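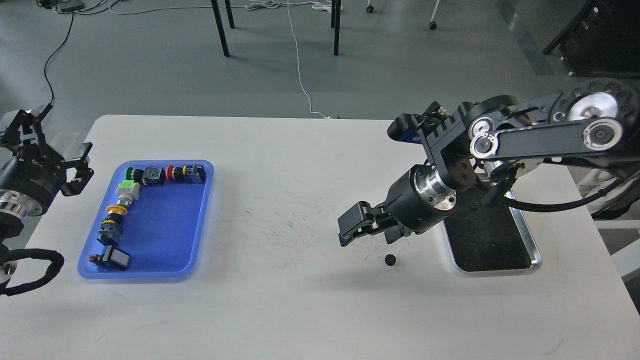

Switches in a blue tray, the red button in the upper row. Talk notes, Sarmīte Grīnberga.

Slide 1. Good evening. I speak slowly, please stop me if a word is not clear. My subject is how a health rumour travels, and why correcting it often comes too late.

Slide 2. The Preltow case. In August a message said that the tap water in Preltow was making children ill. It had no name under it and no date. After 18 hours it had been shared 1,000 times. The water company answered on the second day, with a PDF of 4 pages. (Pause. Ask who would open it.)

Slide 3. I asked people why they shared it. Most did not fully believe it – they wanted to be on the safe side. I find this quite reasonable, and I don't want us to laugh at them.

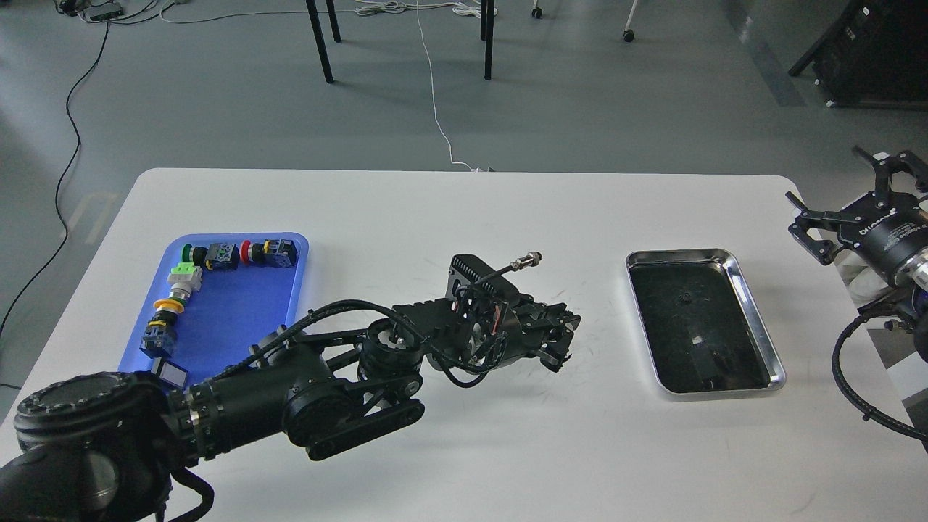
Slide 4. A sharing button asks for very little thought. We press it while we wait for the bus, and we feel we have helped somebody. On the table the green button and the red one lie in the same tray, with another switch between them, and I would like our phones to offer both colours too: one for "send" and one for "wait". Tiedemann calls this friction. I say only "a small stop".

Slide 5. What to do with a message like this. Look for the date. Search for the first place where it appeared. If you are angry, leave it until the morning.

Slide 6. Questions. If somebody asks about vaccines, say that it needs its own evening.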